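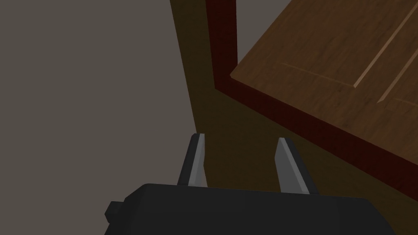 # Skarnon two-arm unit for cupboard and store room work

The Skarnon is supplied by Brinen to care homes, training kitchens and staff canteens. It is intended for the opening and closing of cupboard doors and the fetching of items kept behind them. The unit has two arms, each ending in a two-fingered gripper, and a white body.

## Use at Gough House

The kitchen at Gough House has used the unit since October. Before that date, kitchen assistants made every trip to the cupboards themselves, many of them during the serving of meals.

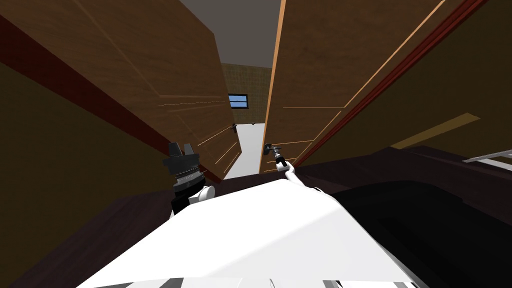 Assistants now enter a request at the start of the shift and remain at the serving counter. The stock sheet is still completed by hand. Staff asked that the unit should not work behind them while hot pans are being carried, and the working hours were set accordingly.

No post was removed when the unit was introduced. Two duties were added to the assistants' role: the morning check of the grippers and the approval of any new cupboard before the unit may use it. Both are covered in the Bestitz training course, which takes 11 hours and is given in paid time.

## Doors and fittings

Panelled wooden doors are accepted, as are doors with small knobs or handles. 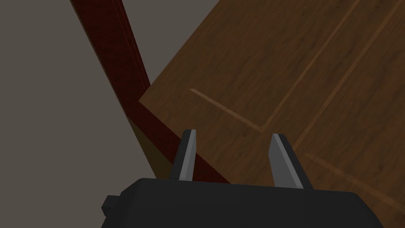
Each new door is first tried in simulation, and the result is kept with the site record. Doors with locks or strong closing springs should be discussed with Brinen before an order is placed.

## Ordering

- Order number: 2853
- Notice required for delivery: 7 weeks
- Service interval: 1000 working hours
- Spare gripper fingers: sold in pairs

Page last revised 22 May 2018.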